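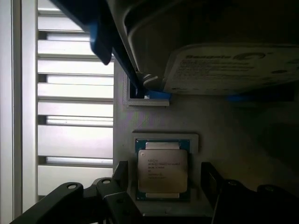 I went to the Drurham open day on March 21, 2026 with one question: who checks the rules once they are written down? The lab's project, Prora, has two robot arms working on desktop computers, and a handling standard that runs to 120 numbered points. I read 30 of them on the train. Most were sensible. A few were wishes.

Take point 2, which says a processor is to be gripped by its edges only. Fine, but the text gives no force limit, and "gently" is a poor word to hand a machine. Chih-ming Kao, who led our group, agreed it needed a number and said one was coming in December.

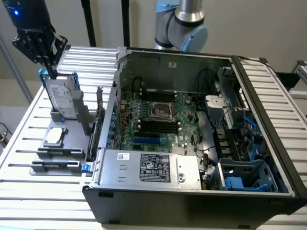 I have heard that before. Still, I liked the rule that every part gets its own place in a gray fixture beside the case -- drive, processor, expansion card. You can audit that with your eyes, and I can't say the same for the section on static, which leans on a supplier's certificate from Vurnow and stops there.

Li-hua Sin took the harder questions. She wouldn't claim the standard made the work safe, only that it made mistakes easier to trace. I'd like to see the logs before I believe even that.
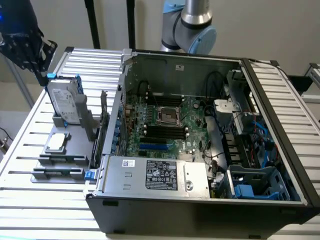 What I would ask for next time

An outside auditor, for a start. The current one, Dramani, also helped draft the text.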